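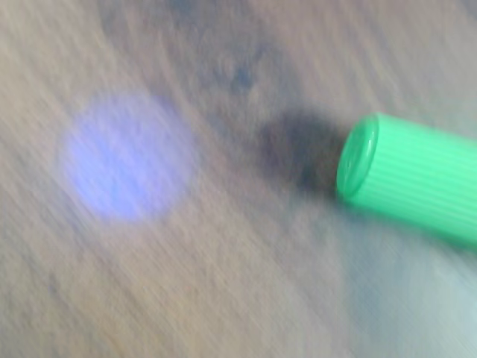

Notes by Nhàn Ngô | July 27, 2021

Planning a bench cell: what to budget

List the arm, the gripper, the wrist camera and the lighting as separate lines. The Keketti quote was $3423 for the gripper and camera together, and we could not compare it with Ziston.

Small ribbed plastic parts like the green one need soft fingertips. Spares are $87 a set; order 3.

Price a faster shutter before signing. Blur at working speed costs more to fix later.

Bring your draft budget to lab.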